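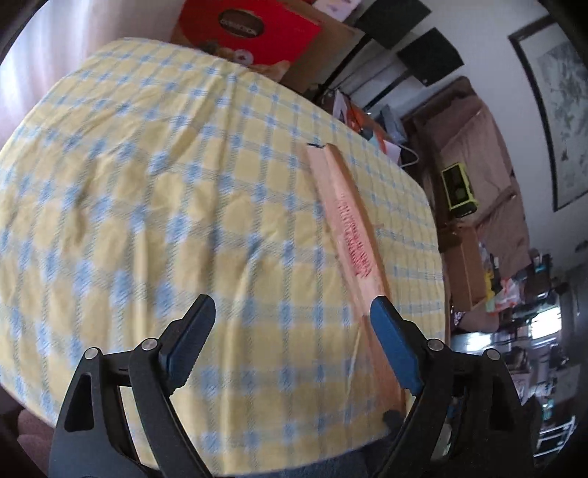 Quarterly progress note, gripper equipment budget
Herero home handling project
16 Oct 2020

Short one this time, quotes landed late and I want this with you before the spending round closes.

Where we are
Tabletop handling work is under way in a furnished living room, two-finger hand-held grippers, ordinary household bits on an ordinary tablecloth. Lifting, moving, putting down again. Nothing fancy. The point for this report is what it tells us about what to buy next, as we've held off all the larger orders since July until we had hands-on time.

Spend so far: finger pads, a box of spare pivot pins, cables, storage cards. Within the line. Nothing moved between headings.

What the work is telling us about kit
Pads first. Thin flat sticks are the awkward case, they want to twist if gripped off centre, and the ribbed pads are what we lean on most. We budgeted one set per gripper for the whole year. Not enough. Want 16 spare pairs in the store by the new year, and a small allowance on top for trying a softer grade.

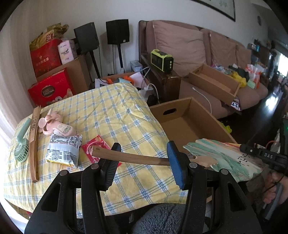
Light-brown stick held level between the finger pads, checked cloth below.

Second, the arm. Plan was always to move from hand-held to a mounted arm in the second half of the grant. Three suppliers asked.

Brolteck: cheapest arm, 36 week lead time, which pretty much rules it out unless we order before the next review. Support by email only.

Retamal: dearer, but wrist plate matches our gripper mount so no adaptor to machine. Will lend a unit for 2 weeks against a deposit. Deposit is 600 pounds, refundable, and is not in the current budget.

Flemach: no written quote yet. Chased twice. Their sales desk says the price list is being redone, so I've left the row blank in the cost sheet instead of guessing.

My preference is the Retamal loan, then decide. Would rather lose a deposit's worth of cash flow for a bit than buy an arm that can't reach across a domestic table. Reach figures on the data sheets are all measured differently and I don't trust any of them for comparision.

Wide, thin things need thinking about too. A painted board with a wavy edge covers a good share of the tabletop and gives the jaws very little to get hold of except the rim.

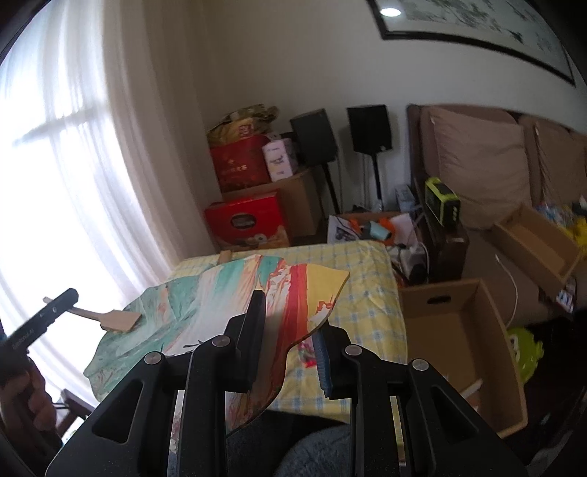 So opening width and finger length both matter when we compare, and payload matters less than we wrote in the original bid. I'd like to drop the heavy payload requirement from the spec altogether. It brings the price down with every supplier we asked and I can't find a task in the plan that needs it.

Not sorted yet
Insurance cover for a loaned arm in a domestic setting. Asked the broker, waiting.
Mounting. Clamp to table or free standing base? Base costs more, clamp depends on the table. Pricing both.
Storage boxes and a proper case for the grippers, small money, will come out of consumables.
Cost sheet still has last year's VAT formula in one column, will fix befor the next version goes round.

What I need from you
A yes or no on the deposit.
Agreement to change the payload line in the spec.
Permission to carry the unspent travel money into consumables, mostly for the pads.

Revised cost sheet follows once Flemach reply, or without them if they don't.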